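件名: Re: [palon-ml] 台所の棚板、塗り直すか張り替えるか
日付: 2025-04-26

みなさんこんばんは。ふだんは読む専門なのですが、今回の話題はあまりに身に覚えがあって、つい出てきてしまいました。長いです、すみません！

> 築年数の経った台所の吊り棚、棚板の表面がべたついてきました。
> 中性洗剤で拭いても二、三日で元に戻ります。
> 塗り直すのと板ごと替えるの、どちらが楽でしょうか。
> 予算はあまりかけたくないです。賃貸ではありません。

うちもまったく同じでした。去年の冬に気づいて、しばらくは見ないふりをしていたんですが(皿を取るたびに指がぺたっとするんですよね)、今月とうとう手をつけました。

まず、べたつきの正体が油なのか、古い塗膜がゆるんできたものなのかで話がぜんぜん違います。うちは最初油だと思い込んで、重曹やらセスキやら、家にあるものを全部試しました。油なら布が黄色くなってだんだん落ち着いてくるのに、うちのはいつまで拭いても茶色いものが薄くついてくる。それで塗膜のほうだと見当をつけました。目立たない裏側を爪でこすってみて、消しゴムのかすみたいに丸まるようなら、たぶん同じ症状だと思います。

で、塗り直しました。板を外してベランダに出し、古い塗膜をスクレーパーで落として、やすりをかけて、水性の塗料を2回。書くと短いですけど、やすりがけが本当に長い！ 棚板は8枚あって、初日に終わったのは半分もいきませんでした。電動のサンダーを借りられる方は絶対に借りてください。私は意地を張って手でやって、翌日は箸を持つのもつらかったです。

塗料はKonvilleの艶消しにしました。小さい缶が2,000円で、棚板だけなら少し余ります。同じ店にAraújoというのも置いてあって、色はそちらのほうが好みだったのですが、乾くまでの時間が長いと書いてあったのでやめました。台所が使えない日が延びるのは困るので。

色はずいぶん迷いました。白にするつもりで出かけたのに、買って帰ったのは濃い灰色です。汚れが目立たないかなと思ったのと、白い食器を置いたときの見え方が気になったのと。

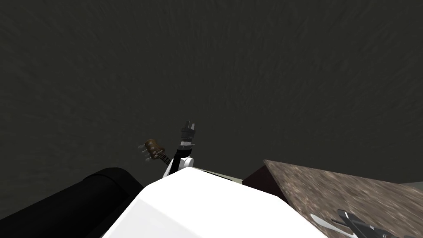
濃いチャコールグレーの面と、手前に白い丸み。CG画像です。

灰色はべた塗りより少しむらがあるくらいが落ち着くなあと思い、うちの棚もローラーはやめて刷毛にしました。刷毛目が残るのが嫌な方はローラーのほうがいいと思います。

張り替えのほうも一応調べました。Bonthorpeの売り場で板を切ってもらう場合、うちの棚は幅が73センチと半端で、端材がけっこう出てしまうんです。規格の幅にぴったり合う棚なら、正直そっちのほうが早いかもしれません。ただ、古い棚は受けの位置が左右で微妙にずれていたりするので、買う前に奥と手前の両方を測ってくださいね。うちは奥のほうが少し狭かったです。

あと、塗ってすぐに食器を戻さないこと。触って乾いていても、重い鉢を置くと跡がつきます(つきました)。うちは一週間、食器を居間の段ボールに避難させていました。味噌汁を飲むたびに居間まで椀を取りに行く生活です。

便乗して質問なんですが、棚の受けの金具、錆を落としたあとに何か塗っていますか？ 油だとまたべたつきそうで、今はそのままにしてあります。ご存じの方がいたら教えてください。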